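Chapter 4
Where Things Live: Storage and the Cost of Looking

Lucinda Pruitt ran the tool room at Palitz for most of her working life, and she held that a lost screwdriver costs more than a new one. The accounts department disagreed until December, when she handed them a list of 2389 searches, each with the minutes written beside it.

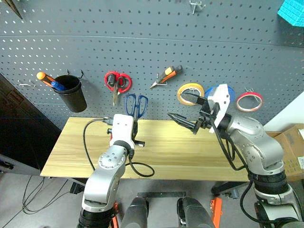

Her list is where this chapter begins. Searching is work, though it rarely shows up on a time sheet, and people are oddly proud of being good at it. A clerk who can find anything in a terrible stockroom is praised for years. The stockroom stays terrible.

We will look first at fixed places, where every item has one home, and then at floating places, where an item goes wherever there is room and somebody writes it down — or means to. 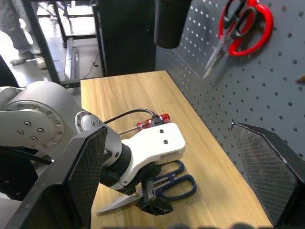

Floating storage suits a warehouse like Rosenthal, with 400 bays and a good index. It suits a kitchen drawer less well. Before reading Section 4.1, find the tape in your own home and time yourself.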